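Kokham Big Towel, dusty rose
Sold by Astetti. Item 3481.

I've had so many messages asking if the Kokham is the one I keep going on about, and yes, it's the one! I bought mine in June, used it at the pool for a fortnight and then ordered a second colour. It's big enough for two kids to share (mine won't, but they could) and the maroon pattern hides a multitude of sunscreen sins.

We're in an apartment with no clothesline, so the balcony does all the work at our place. I fold the towel over the top rail, pull the edges straight and leave it alone until the arvo. 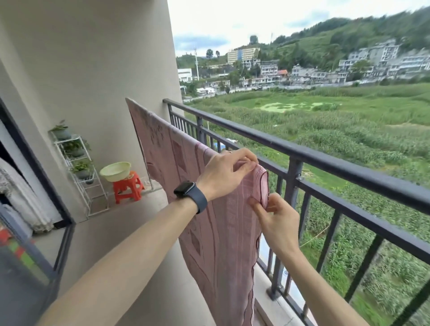

The Kokham in dusty rose, going over the balcony rail.

If your balcony gets gusty, grab some decent clips while you're at it. I like the Wilitz metal ones, sold in packs of 2, but any with a good strong spring will do the job. Clip the towel near the corners and go easy on the hem – it's stitched in a wavy line and I'd hate to see you pull a thread.
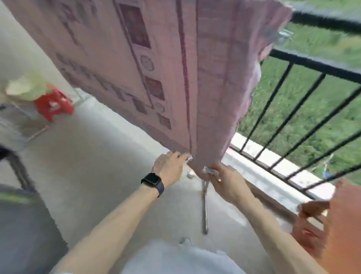

Wash it on its own the first time, cold, no softener. Valter Blomqvist in our warehouse swears by half a cup of vinegar in that first wash and I've come around to it. After that it can go in with your other darks. Please don't iron it.

Also comes in slate and mustard. The old Guillot range is nearly gone, so if you're matching a set, email me before you order. Free postage over $200.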